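Sim demos for picking up objects off a couch – how many before training, and does the random clutter hurt?
Posted in: Robot Learning > Data collection
Tags: simulation, demos, grasping, shadows

rondent_fan
Asked in January, 3 answers

Hi all, quick one, writing this between runs so sorry if its messy.

I'm collecting teleop demos in simulation for a pick task. Single arm, two-finger gripper, one target object per episode, soft furniture instead of the usual table. Recording with Dukurer, training later on Rondent. Plan is 2,000 episodes. Have 16 usable so far, which tells you how the week went.

Current target is a wooden hand model, fist closed, with a piece of forearm on it. Awkward shape. Fat round end, lumpy end, thin bit at the wrist. My start pose puts the gripper over the couch with nothing in it and a gap to the object, then I drive it over and down.

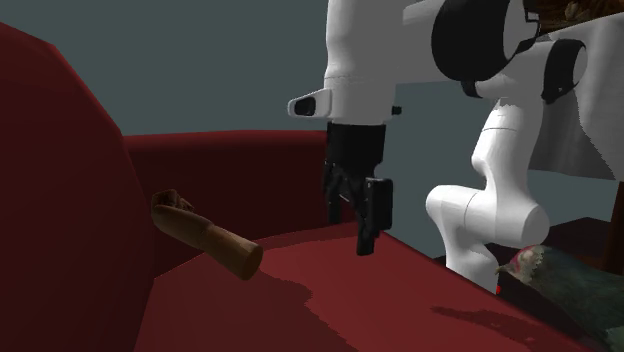 Start of an episode, wooden hand on the red couch, gripper still clear of it.

Three things I can't settle.

First, the shadows. Edges are jagged, see the big one on the seat. Is the policy going to learn the pixel steps? I could turn shadow quality up but then rendering takes forever on my machine.

Second, the other stuff. Scene generator drops in random things, I've got a bird in the corner of this one. Never touched, never the target. Leave it or strip it out?

Third, which end to grab. I've been going for the forearm because it's easy. Should I be mixing in the fist?

Also if anyone has used Koutsoukos for the replay step, does it keep the camera pose with the episode? Docs don't say.

Thanks

gripwise_tom
Helpful: 5

Taking them in order.

Shadows – leave them mostly alone. What bites you is having the same light in every episode. Then the shadow sits in the same place relative to the couch and the policy can lean on it. Move the light per episode, change the strength a bit, and the jagged edge matters a lot less. If you're going to a real arm later, render a small batch with soft shadows and evaluate on that too. If the policy falls over on the soft batch you've got your answer and it only cost you one evening.

More worried about your colors tbh. Dark brown wrist in front of that almost black red panel, not much contrast. And the left finger of your gripper half disappears against the same panel. If that's your only camera you're asking it to guess depth on the finger you care about. Add a wrist camera or shift this one so both fingers clear the backrest. I'd do that before recording anything else.

Clutter, keep it. Just make sure it changes. Same bird in the same corner for all 2,000 is worse than no bird, and if it only shows up with certain targets it's a label in disguise. Shuffle it.

Which end: pick a rule and stick with it for the first batch. Mixed grasps with no rule gave me a policy that drove to the middle of the object and closed on nothing. Average of two good grasps is a bad one. Mine is "grab the part closest to a cylinder", so forearm in your case. Once that works, do fist grasps as their own batch with a tag so you can take them out again.

On numbers, don't record 2,000 and then train. Train early on whatever you have, even if it's embarrasing, and watch where it misses. Then record more of those starts.

One more. Vary the start pose. If the gripper always begins in the same spot over the seat it'll only know one approach.

mld_basement
Helpful: 2

Agree with most of the above, except I would turn shadow quality up. Did a cushion task in Iltier with low shadows and it was fine in sim, bad on the real arm. Could of been the lighting, could of been the friction settings, never chased it down.

Koutsoukos – it kept the camera pose for me but only when the camera was fixed. Wrist camera poses came back as zeros on replay. Check a couple episodes by hand before you trust it.

Also check couch collision. Mine had a visual mesh that didn't match the collision mesh and objects floated a tiny bit. Looks ok until you close the fingers.

pk_newbie
Helpful: 0

following, same problem but with a bed. I just deleted all the extra objects, no idea if thats right

rondent_fan
Reply to gripwise_tom

Ok that's really useful, thanks. Single camera right now, yes. Adding a wrist one tonight and redoing the 16, not worth keeping a mixed set that small. Will randomize the light and the clutter at the same time.

Forearm only for batch one. Will post the miss plots when I have them.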